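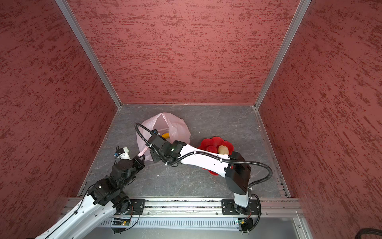 3 min read -- 16 posts

Hefin Samuel

1/ Thread on a result from the bagging work. Short version: when two arms share a bag task, most of what gets logged as a bad grasp is a timing error between the arms. We changed how the policy decides when one arm may move, left everything else alone, and the failures moved a lot.

2/ The task. A thin plastic bag stands partly open on the floor of the cell. Loose items sit in a bowl next to it. One arm steadies the bag near the handles, the other picks from the bowl and places into the opening. Arms may swap roles between items.

3/ The bag is the hard part. A banana-sized object at the bottom gives it some weight, but the sides still fold wherever they like. A hold that was fine for item one can be a closed mouth by item two.

4/ Baseline: one policy, both arms, actions predicted in chunks. Both arms get their next chunk at the same moment. This is the usual setup and it works well on rigid objects. On bags it has a specific weakness.

5/ The weakness: the holding arm starts its next motion on schedule even if the picking arm is behind. The mouth shifts, the placing arm arrives where the mouth used to be, and the item lands on the rim. In the log it reads "place failed". The cause is a second or two earlier, in the other arm.

6/ We relabeled 424 baseline episodes by hand to check this. The label was the first moment at which a person watching would say the episode was in trouble, plus which arm was moving at that moment. Tedious, and the most useful thing we did all spring.

7/ In most failed episodes the first bad moment belonged to the holding arm. The old labels blamed the placing arm in nearly all of them. If you pick training data based on the old labels, you collect more placing demos, and you get a policy that places slightly better into a bag that has moved.

8/ The change. We call it Vincze gating, after the name of the branch it lived on. Each arm predicts its chunk as before, plus one scalar: is it safe for the other arm to start its next chunk. The other arm waits at its current pose until that value clears a threshold.

9/ The gate is trained from the relabeled episodes only. No new demos. The wrist camera views feed it along with joint positions. We tried the gate on joint positions alone and it was noticeably worse, mostly on episodes where the bag had slumped while the arm holding it stayed put.

10/ Test set: 13 starting layouts, varied by bag position, how far open the mouth is, and which items are in the bowl. 4 runs per layout per policy. Both policies saw the same layouts, interleaved, so drift in calibration hits both of them.

11/ Result: rim landings dropped sharply. Missed picks from the bowl did not change, which is what we expected, as the gate has no say in the pick itself. Bag tips went up slightly. Those come from the holding arm waiting with a bit of tension on the handle and then releasing it all at once.

12/ Cost: it is slower. Waiting is waiting. Episodes with the gate run longer, and with a badly chosen threshold both arms can wait for each other. We cap the wait and fall through to the baseline behavior. Not elegant. The cap fired in 4 test episodes.

13/ The other awkward case is the forearm crossing over the bowl to reach the bag. From the fixed view the bowl is then partly covered, and the gate gets less sure of itself. It tends to hold too long there. Retracting the crossing arm before the next pick helps, but that is a hand-written rule and I would like it gone.

14/ Things I would not claim. One cell, one type of bag, small items. The red walls are the same in training and test. Basby is a paper sack version of this task and the gate has not been run on it yet. Stiffer sides might make the whole problem smaller.

15/ Practical note if you run something similar: log the two arms on one clock and store the chunk boundaries, with the observation that produced each chunk. We did not store the boundaries in the early Milgate recordings and had to reconstruct them from velocity. It was possible -- barely -- and I would not trust those numbers to better than a few control steps.

16/ Write-up is planned for June, with the relabeling guide as an appendix. The guide matters more than the gate in my view. Two people labeling the same episode disagreed a fair amount until we wrote down what "in trouble" means for a bag that is leaning but has not fallen. Cernomis, our playback tool, will go up with it once the export path works on something other than my machine.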